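**Flosura Councillor Casework Desk**

Flosura is a casework program for elected councillors and their assistants. It keeps letters, telephone notes and e-mails from residents in one list, and it shows which of them still wait for a reply. It was made by Clirkmont, a small company which works only for local government.

We began with parish and town councils, because in these places the councillor often has no office and no staff. The papers are on the kitchen table and the messages are on three different telephones. Przemysław Zawadzka wrote the first version for his own ward, when he served on the council and could not find his notes before a surgery. Many things in the program are still arranged in the order in which he liked them.

## What you receive

The standard licence covers one councillor and one assistant. A group licence covers up to 19 members of the same council, and each member has a private list which the others cannot open. A case can be passed to a colleague, for example when a resident moves to another ward, but the resident must first agree. The program prints a short consent form for this purpose.

With each licence come:

- the program, for Windows or for a web browser
- a printed handbook of the basic tasks
- ten letter templates (acknowledgement, referral to an officer, reply after a planning meeting and others)
- one lesson by telephone with Elaine Caldeira, who also answers the support line
- storage for 3,000 open and closed cases

More storage can be ordered at any time. Closed cases do not disappear without your decision. The program asks you once a year, in December, which of them you wish to delete, and it keeps a record of the date of deletion.

## A normal day with the program

A resident writes to you about a street lamp. You forward the message to your Flosura address and the program opens a new case. You choose a subject, a street and a date for the next step. If the matter belongs to the county and not to the district, you mark it so, and the correct address is put in the letter. On the morning of the chosen date the case stands at the top of your list.

You can also write notes after a conversation at the door. The note page is simple and works on a telephone with a weak signal. The text is sent later, when the connection is good again. 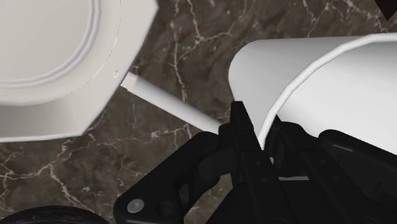
**Can I use the program during an election campaign?**

Casework for residents may continue, but the lists must not be used for canvassing. For this reason the export of addresses is closed during the election period, and the clerk of the council can see the dates when it was closed and opened again. If you are not elected again, you have four weeks to finish or hand over your open cases.

## The surgery screen

Many members hold a surgery in the library or in the village hall. The surgery screen shows only the appointments of that day, in large letters, and hides all other names. It is safe to turn the screen towards the visitor. When the visitor leaves, you press one button and the next appointment is shown.

Danica Vlachou, who tested this screen for us with her ward colleagues, asked for a quiet mode without sounds. It is now included, and you find it under Settings, then Surgery.

## Reports

Once in a quarter you can make a report for your group or for the parish newsletter. It gives the number of cases by subject and the average time until the first reply. No names are printed, and a street with fewer than four cases is joined with its neighbours, so that a single household cannot be recognised.

## Requirements

- Windows 10 or later, or a current web browser
- an e-mail address which belongs to the council
- a printer, if you wish to send letters by post

The program does not work together with the Tsao committee system at present. Gaëtan Baudry is preparing a connection, and customers who need it may write to him and take part in the test.

## Ordering

Please order through your clerk, as the licence is normally paid from the members' support budget. Councils in the Flededen purchasing group should write their group number on the order. Lucyna Wasilewska sends the invoice and the access letter separately. The support line is open from nine in the morning until half past five, and on evenings of full council until the meeting is closed.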